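Flusis build — FAQ

Same dozen questions keep landing in the inbox so they live on one page now. If yours isn't answered, mail us, but read down to the bottom first please.

What is Flusis?

Two arms, one table, a pile of shirts. We're trying to get laundry folded in a shared workshop on evenings and whatever other time people have. Software is ours, warts and all. The hardware is a mix of bought parts, printed parts and stuff that was already on the shelf at Zanen.

What's Zanen?

The workshop. Shared space, members only after 6 pm, bring your own safety glasses. Flusis has the corner bay with the round-edged table. We don't own the bay, we just never leave it.

Does it work?

Depends what you mean by work. It picks up a shirt by two corners most tries. Folding in half, fairly good. Sleeves, bad. Full fold from a crumpled heap, once in a while, and then everyone in the building has to come and look.

How do you start a fold?

Find two corners, grab them, pull until the edge between is straight. Everything after that assumes the edge is straight. If it's not, stop and regrasp. Don't let it carry on and hope.
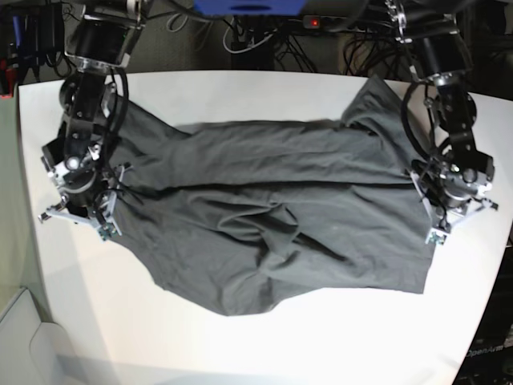
Regrasping is where most of our time goes, and it's slow. The policy lets go with one side, keeps the other, slides along the edge and tries again. Top edge can be fine and you still have a mess lower down. Look at the lower middle, all that bunched cloth, while both top corners are held and the upper edge runs pretty much straight. A person would give it a shake. We haven't got a shake that we trust at full arm speed, so for now it drags the cloth toward the near side, lays it down and checks again. Two drags is the limit, then it drops everything and starts over.

Why a white table?

Contrast. First top was bare particle board and the masks were awful. White with gray cloth segments almost for free. White shirts on it are a nightmare, obviously. We have a dark sheet we throw over for those.

Does glare matter?

Some. The top is a bit shiny. We turned the lamps to face the wall and that killed most of it. Shadows are soft now and the mask mostly ignores them. Late afternoon with the door open is still bad, so shut the door.

What do you fold?

T-shirts. Gray ones mainly. Hand towels for debugging. We tried jeans in the fall and bent a bracket. No jeans.

How much did it cost?

More than we told our families. The table and frame came to 800 dollars, with the top being the silly part of that. Wiring, power, printed spares and the stuff that we broke and had to buy again: 1,993 dollars. Arms are not in either number. We're not going to post what the arms cost, prices change and people quote us on it for years.

Can I do it cheaper?

Sure. One arm and a clamp. Clamp holds a corner, arm does the other. You learn a lot that way and the code is a third as long. We did it like that for two months and should of stayed there longer.

Where do the spare parts come from?

Grosska, mostly. They're two streets over and they let us return unopened bags. Printed parts are done on the Zanen printer, the left one. The right one eats nozzles. Print the fingers in something that gives a little, and print four, not two.

How hard does it squeeze?

Less than you'd guess. We set the grip current low and raise it only when the cloth slips. Too much and the fingers punch a dent in the fabric and then it won't slide when you want it to slide. Start low. If it drops a towel, go up one notch. Our notch is arbitrary, see the config comments.

Which cameras do I need?

One looking down at the table and one per wrist. You can get by with only the top one for the first grab. For anything after that you want the wrists, the top view gets blocked by the arms all the time. Cheap ones are ok. Fixed focus, short cable, strain relief or you'll be resoldering.

Wrist views are all blurry, did I break something?

Probably not. Up close they go soft, ours do too. Sharp pictures are nice for people, the policy doesn't seem to mind much. Do check the exposure is locked though. Auto exposure will jump when the fingers go into dark cloth and then your whole run is junk.

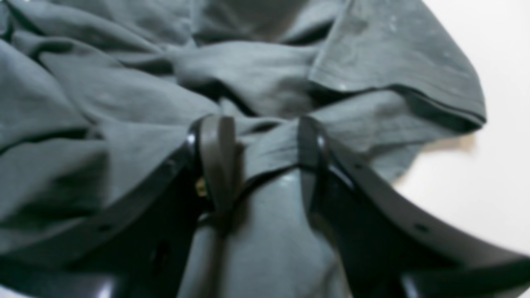 Rigoberto Villanueva | Flusis build notes | Last edited in December | 3 replies

Grip notes, moved over from the old wiki page at people's request. I wrote most of this standing up so excuse the style.

Pinch a fold, don't pinch a single layer. A single layer slides out. When the cloth gathers over both fingertips and the wrinkles all run in to the pinch point, that's a hold I'd lift with. If I only see cloth on one finger I back off and go again.

Hems are your friend. Stitching gives you a line to find even in a soft picture, and the double thickness stays put in the fingers. I label hems seperately from sleeve ends now. Used to lump them together and the thing kept grabbing sleeves when it wanted the bottom of the shirt — took me a week to work out that was my own labels.

Lint. Wipe the table, roll the shirts. Specks on dark fabric never confused the model as far as I can tell but lint gets in the finger joints.

Screws near the fingers: threadlocker, the weak kind. Check them every session. One fell into a towel and we found it in the dryer.

Where does the training data come from?

Us, driving the arms by hand. Leader arms on a stand, follower arms at the table, one person drives and a second person resets the cloth. Our current set is 410 episodes. We threw out a lot more than we kept. Out goes anything where the driver stopped to think, anything with a hand over the table, and every single run from the evening the table leg was loose.

How long is a session?

40 minutes and swap. After that your driving goes to pot and it shows up in the data. Sore shoulders too. Put the chair lower than feels right.

Can I use your data?

Ask. Probably yes. It isn't cleaned up and the folder names are a disgrace. Bring a drive, the Zanen upload is hopeless.

Your cable management is terrible.

Yes. There's a plan. The plan is older than the arms at this point. What we do stick to: nothing loose in reach of the elbows, a service loop at every joint, and the power strip switch where you can see it lit from the front of the table. Behind the table is a swamp and we know it.

Do the cables ever snag?

Twice. Both times at the wrist, both times a zip tie pulled too tight so the loop couldn't open up when the joint turned. Use the hook and loop kind. Leave more slack than looks tidy, then run the joint through its full range by hand with power off and watch the loop the whole way.

Is there an e-stop?

Yes, and get one before you get anything else. Ours sits where the driver's left hand rests. Second person has one too. Test it at the start of every session, arms moving slow, no cloth. If it fails the test you go home. No "just one quick run".

How do you know when a shirt is ready for the first fold?

Both hands holding, top edge tight, body lying nearly flat in front of it. Wrinkles are fine, leave them. Sleeve sticking out at the bottom is fine too, the sleeve step deals with it or doesn't. We used to make it smooth everything first. Dropped that, it added ages and the folds came out the same. And the two hands don't have to be dead level. We had a check for that and it kept rejecting perfectly good holds.

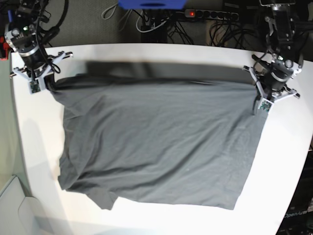 It lets go of one corner early. Why?

Three usual suspects.

Grip current too low. See above.

Timing. If left and right are on different clocks, one hand thinks the fold is done before the other. Put both on the same bus or at least the same time source. We had a lag for weeks and blamed the model for it.

Bad grab. Only an edge of the cloth in the fingers. Play back the wrist video from the second before the lift and you'll normally see it.

Which side is left?

Robot's left. Its own left, as if it was standing at the far side of the table facing you. So the arm on your right is the left arm. Label the cables that way as well. Argue about it once, write it on tape, stick it on the table, never discuss again.

What about the sleeves?

Being worked on. At the moment it tucks them if it sees them and forgets them if they're underneath. Next try is lifting the whole shirt a bit higher so they drop out before it goes down on the table. Needs more reach than we've got at the back edge so the table may have to move closer to the arms. Moving the table means calibrating again. Nobody's keen.

How often do you recalibrate?

Every time somebody bumps the table. So, a lot. There's a script, it takes a couple of minutes, run it with the table clear. If the numbers come out worse than last time check the camera mount before you touch anything in the config.

Can I visit?

Evenings, after 6 pm, ring the bay bell not the front one. Tell us first. No kids at the table when arms are powered, they can watch from the bench.

Can I bring my own laundry?

Clean. T-shirts only. You may get it back in a ball.

Who do I mail?

Villanueva for grippers and anything with labels. Everything else goes to the shared Flusis inbox, and somebody picks it up when they're next in. Put your firmware version in the mail, please, and a photo of your wiring if it's a wiring question.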